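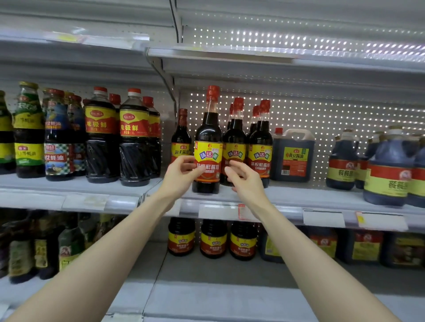

Salt Content of Retail Soy Sauces by Mohr Titration
Course project report, Analytical Chemistry Lab
Submitted Wednesday, April 1, 2020

1. Purpose
Sodium chloride is the main preservative in brewed soy sauce. The project measured chloride in two retail sauces, coded Gallthorpe and Plistura after the stores where they were bought, and compared the results with the sodium value on each label.

2. Method
A 2 mL portion of sauce was made up to volume with deionized water. The dilution also weakens the brown color, which otherwise hides the end point. Aliquots were titrated with standardized silver nitrate, using potassium chromate as indicator, until a faint reddish tint persisted. A blank was run before each set. Glassware was rinsed with deionized water only, as tap water gave a visible precipitate with silver nitrate.

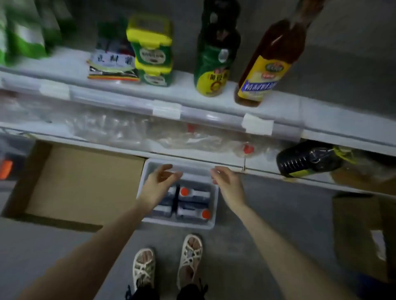

Spike recovery was checked by adding a known amount of dried sodium chloride to one aliquot per sauce. Mean recovery was 101 percent.

3. Results
Both sauces gave chloride values slightly above those calculated from the label. Part of the sodium in soy sauce may be present as glutamate or benzoate, so label sodium and titrated chloride are not strictly equivalent.

4. Sources of error
End point judgment differed between operators. The Plistura set was repeated for this reason and the first set discarded. Room temperature was not recorded.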